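Trurna Mini Pack, kids' size, orange and teal

I have now bought four backpacks for a person who weighs less than our dog. The first had a cartoon on it that went out of favor in three weeks. The second was a Herkeo, well made and the gray of a filing cabinet, and was refused at the door. The third we don't discuss. So in October I ordered the Trurna, mostly for the color, and I've had enough mornings with it to hold opinions.

Color first, as that's what you pay for. The orange is serious. I can find my child at the far end of a playground in drizzle, and I can find the bag under a coat pile at ten to eight, which matters more. The teal trim calms it down a little, the way a tie calms down a man who is shouting.

Trurna lists the weight at 194 grams, and my kitchen scale had no quarrel with that. Inside you get one main compartment and one flat pocket against the back. It will take a lunch box, a water bottle, a spare set of clothes and one stuffed animal of moderate ambition. A picture book goes in if it's a normal picture book. The large format kind that grandparents buy will stick out the top, and then the zipper won't close, and then you're late.

The zipper itself is good. It runs in a wide curve over the top, so the bag opens like a mouth and small hands can get in without tipping everything out. Mine has been yanked, chewed and once caught on a mitten string, and it still runs. I'd like a longer pull on it. I tied on a bit of shoelace, which looks terrible and works fine.

Now the straps. There is a lot of strap on this bag. I assume the idea is that it grows with the child, in which case they are planning for a child of six foot two. On the shortest setting the ends hang down past the knees, and they get into car doors, scooter wheels and yogurt. I rolled mine up and put a rubber band around each, and so far that holds for a day at a time. The Ağca bag my sister has for her two comes with little elastic keepers for exactly this, and they can't cost more than a few cents. Put them on, Trurna.

The buckle is stiff. Mine could be closed by a four-year-old from the first day and opened only by an adult with both hands and a free minute. It has loosened since. If your kid is expected to manage alone at preschool, practice at home for a week, or just leave it undone, as everyone in our coatroom seems to have decided.

The carrying loop deserves a word because I use it more than my child uses the straps. It's stitched down properly and wide enough for four adult fingers, and I've hauled the bag home by it every afternoon with wet gravel inside. No loose threads yet.

Washing: the tag says hand wash. I ran it in the machine on cold, in a Dustent laundry bag, and hung it over the tub. It was dry by breakfast and the orange hadn't budged. The teal may be a shade lighter, though I might be looking for trouble.

Four stars out of five. The missing one is somewhere in the straps.

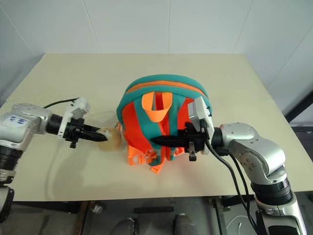
Small update on sizing, as I left it out. The one I have is the smaller of the two. The next size up is meant for school folders, and it hung so low on mine when we tried it on that we put it back on the shelf. If you're between sizes, get the small one and stock up on rubber bands.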